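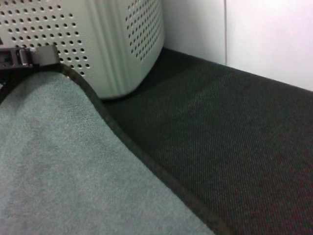

How to do a stopover on a long train trip without wrecking the ticket

Quick one as I keep getting asked. Updated in January, bits added since. Covers breaking a rail journey for a night or two, mostly UK out to Belgium and Germany, but the steps are the same wherever.

What you need before you start
Your rough route. The dates you can't move. A card that works abroad. An hour with no kids in the room.

Step 1. Work out if you're allowed to stop

Read the ticket conditions before paying. Not after. Look for "break of journey" or "stopover". Some through tickets let you get off and carry on next day, some only let you change trains, and the cheap advance ones are usually tied to the exact train printed on them. If the wording is vague, email and ask. Keep the reply. Print it if you're the nervous type, I am.

If the answer's no, you want two separate tickets. Not a disaster. See step 3.

Step 2. Pick the stop

Temptation is to pick the prettiest place on the map. Pick the one with the easiest station. What you're after:

Old town or centre you can walk to from the platform
Left luggage, or a hotel that'll hold bags before check-in
More than one onward train a day, ideally lots

Kirsty Fairclough did a stop in a lovely little town that had one useful train out, missed it, and spent the day on a bench with a cheese roll. Don't be Kirsty (sorry Kirsty).

One night is fine for a small city. Two if you want a museum and a day trip. More than that and it's not a stopover, it's the holiday, so budget for it.

Step 3. Price it both ways

Do this on paper. Column one, the through ticket. Column two, leg one plus leg two bought seperately. Add seat reservations to both, people forget those. Then add the hotel, to both if the through ticket allows the stop.

Separate tickets often come out cheaper if you book early and dearer if you don't. The catch – if leg one runs late and you've planned to change straight away, the second operator may not have to help you. With a night in between that mostly stops mattering. Best argument for stopping over really.

Step 4. Book in the right order

Hardest leg first. Usually the one with compulsory reservations, or the tunnel.
Then the other leg.
Then the hotel, on a free cancellation rate.
Museum slots last.

I know people do the hotel first as it's the fun part. Then the train's full and you're stuck. Hotel LAST-ish.

Check the date on every single confirmation. If you arrive after midnight the hotel night is the one before. Koen Van Loon runs a guesthouse and says this is the mistake he sees most, guests turning up at 1 in the morning with a booking for the following night.

Step 5. Sort the bags

One bag you can lift over your head, one small one for the day. Lockers at big stations fill by mid-morning in summer and the large ones go first. Some take cards, some want coins, so carry a few. Photograph the locker number and the ticket it spits out. Check closing time too, staffed left luggage often shuts earlier than you'd like.

Pack the overnight things at the top. Toothbrush, charger, clean top, tablets. Then the main bag stays shut till you get where you're going.

Step 6. Plan the day, loosely

One booked thing. One meal you've thought about. Rest is wandering. Look up whether museums close on your day, a lot of them have a shut day and it's not the same one everywhere. Ask the tourist office or your hotel about a city pass, some hotels give you a bus ticket or money off and don't mention it unless asked.

Step 7. Getting going again

Check the onward train the night before and again at breakfast. Platforms change. Be at the station 30 minutes early, 60 if there's passport control, more at holiday times.

Passport goes in the day bag, never the locker. Tracey Kettle will tell you why. At length.

If it goes wrong

Missed the onward train: ticket desk first, app second. Be nice, ask what they can do.
Train cancelled: get it in writing or screenshot it, keep all receipts, claim when home.
Hotel full or lost the booking: ring them with the reference, stay at the desk till it's sorted.

Questions I've had by email are going in the next update, inlcuding Shirley Bainbridge's one on travelling with a folding bike. Send more if you've got them. Night trains have their own page, still half written.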